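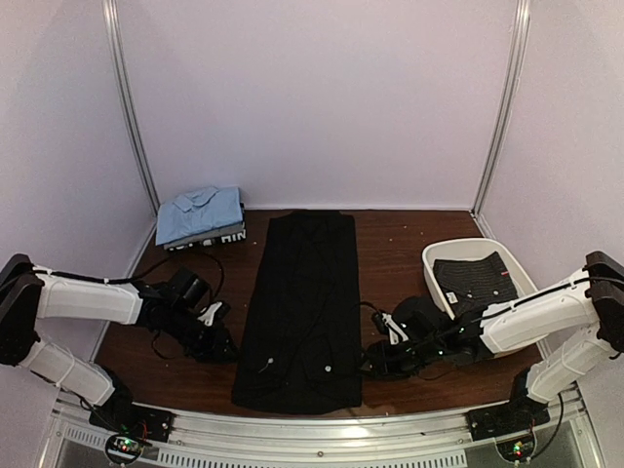

Figure 2. Long dark garment laid flat before folding.

5. Folding long garments

This section covers dresses, long skirts, robes and other items too long for the standard shirt fold in section 4. The finished bundle fits a Flerach drawer insert or one shelf of the Katari closet unit.

Before you start

Use a flat surface longer than the garment. A table, a bed with a firm mattress or a clean wood floor will do. Wipe the surface first, especially for black and navy fabrics, which pick up lint quickly. Fasten buttons and zippers, and empty any pockets.

Caution: Do not fold a garment that is still damp from the wash. Creases set as the fabric dries and are hard to remove without an iron.

Laying out

1. Hold the garment by the shoulders or waistband and lower it onto the surface, hem first.

2. Turn it front side down. Pull the top edge straight.

3. Move to the hem and pull gently until the sides run parallel. The garment should form a tall rectangle, or close to it. Flared skirts will be wider at the bottom -- fold the extra fabric in along each side until the edges line up.

4. Smooth from the center out with the flat of your hand. Do not drag your fingertips over knits or loosely woven fabric.

Folding

5. Fold the right side in to the center line, top to bottom. Smooth the new edge.

6. Fold the left side in the same way. If there are sleeves, lay them straight down along the strip.

7. Bring the hem up to the top edge. Hold both layers at the fold and smooth toward the open end.

8. Fold in half again. For the Flerach insert, fold once more so the bundle stands on its edge.

Note: Slippery fabrics tend to shift at step 7. Place a sheet of tissue paper over the lower half before bringing up the hem, and leave it in place for storage.

Storing

Stand bundles side by side in the insert with the last fold facing up. On a closet shelf, stack up to 5 bundles, heaviest at the bottom. Do not press the stack down to make room for more -- start a second one.

Velvet, pleated fabric and anything with beading should be hung. Use the wide hanger supplied with the Katari unit and leave space on both sides.

If a bundle comes open when you lift it, the side folds are probably uneven. Lay the garment out again and repeat from step 3.

Revised 16/02/2025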